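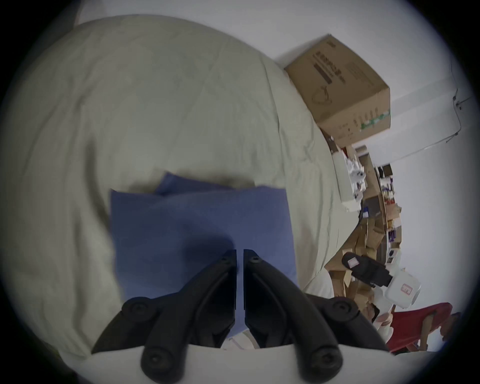 Vol. 4, No. 2 | June 2018

# Clay, Water and the Roller

A cricket pitch is a block of clay that has been wetted, pressed and dried on a schedule. The grass on top gets most of the attention from television commentators, but the behavior of the ball is set mainly by the soil under it. At Prurano, the ground on the east side of Tadesberg, the square was dug out and rebuilt after two seasons in which the bounce varied from one end of a pitch to the other.

The old profile had been topped up every fall with whatever loam was on sale. Cores pulled before the work showed thin bands of different soils, each shrinking at its own rate as it dried. Where the bands met, the soil had separated. A ball landing over one of these breaks lost pace and stayed low. Rolling made no difference, as the load was spread by the top layer and did little to the gap under it.

Byung-chul Yang, the head groundskeeper, specified a single clay loam to a depth of 100 millimeters, laid in lifts and consolidated one at a time. Each lift was scored with a rake before the next went down so that the two would bind. The soil was blended by Griltora, and particle size was checked at the Baranauskienė laboratory before delivery. One load was sent back for excess fine sand.

Preparation of a match pitch now starts with a deep soak. The surface is flooded slowly with a perforated hose, covered, and left until water has reached the full depth of the profile. A soil probe is pushed in at both ends and in the middle. If it stops short, the hose goes back on.

Rolling begins when a thumb pressed into the surface leaves a mark but brings up no water. Start too early and the clay moves ahead of the drum in a wave, which leaves ridges across the line of the ball. Start too late and the top is already set, so only a thin crust is compacted. Yang works first across the pitch, then diagonally, and finally along its length. The roller is driven slowly, and its speed is held the same on every pass.
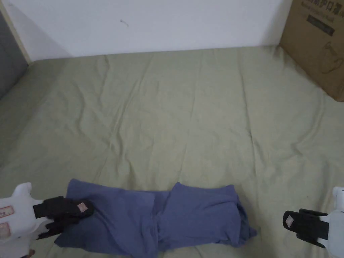
*Creased green fabric against a white wall.*

Mowing height comes down in stages over the same period. Live grass matters here mostly as a pump: roots draw water from depth, where sun and wind have little effect. A pitch shaved too soon dries from the top only and will often crack into loose plates. Prurano leaves a cover of grass until the last day of preparation, then takes it down with a fine-bladed mower and brushes out the dead material by hand.

Moisture readings are taken each morning and entered on a sheet in the machine shed. Bounce is tested by dropping a ball from a fixed height onto marked spots away from the playing line. On the old square, the best reading on a pitch could be nearly double the worst. On the first 4 strips of the new one, the lowest reading was never less than 70 percent of the highest, and the weak spots were all at the edges, where the drum had overlapped poorly.

The remaining strips are being held back until their roots are deeper. Yang has also changed the repair routine. Bowlers' footmarks are cut out square, filled with moist clay from the same blend, and tamped in layers. Grass seed is mixed only into the top layer.

Fall renovation will follow the same rule. The surface is to be scarified until bare soil shows, then topdressed thinly with the Griltora blend. A reserve of it is stored dry under cover at the back of the shed, and the next set of cores is due in January.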